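Friday, July, ten to six. Diễm Tôn had the review half written and the half she had was the nice half.

Stenero wanted it by seven. The kit was theirs, the Isska, a pair of hand grippers you rent by the week, work the fingers yourself, do your desk jobs, send the recordings back, get an arm taught to do them. 1577 for the month if you kept both. She'd typed that twice. Deleted it once.

"Is it any good," said Dario Cattaneo, on the phone, chewing.

"It's good at pens."

"And?"

"Pens, Dario. Thirty-one goes. Paper's a pig."

Paper slid. Paper folded up on itself, went under the pads, came out with a crease like a bad shirt. She'd rung Lerar, who did the support, and a boy there said slow down. So she slowed down. Her wrist hurt now. She wrote wrist hurts, then wrote some fatigue in prolonged use, then put wrist hurts back becuase it was true.

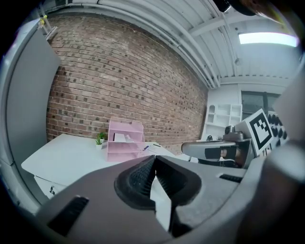

"Can you keep it past the month?"

"Another 25 a day. Hutchins kept theirs all spring and moaned about the bill."

He laughed. Something fell over at his end, a pan lid maybe.

"So what are you giving it?"

She looked at the clock. Six minutes gone. Out of 10, they'd said, whole numbers only, no halfs.

"Do you remember Mum's hands," she said. "At the end. With the post."

He stopped chewing.

"She'd of used it," he said. "If it did the envelopes."

Diễm went back to the top. Cut the nice half down. Put in envelopes, a whole paragraph, what it would need, how soft, how slow. Left the score blank and pulled the gripper back on.

"Stay on the line," she said. "I'm doing paper again."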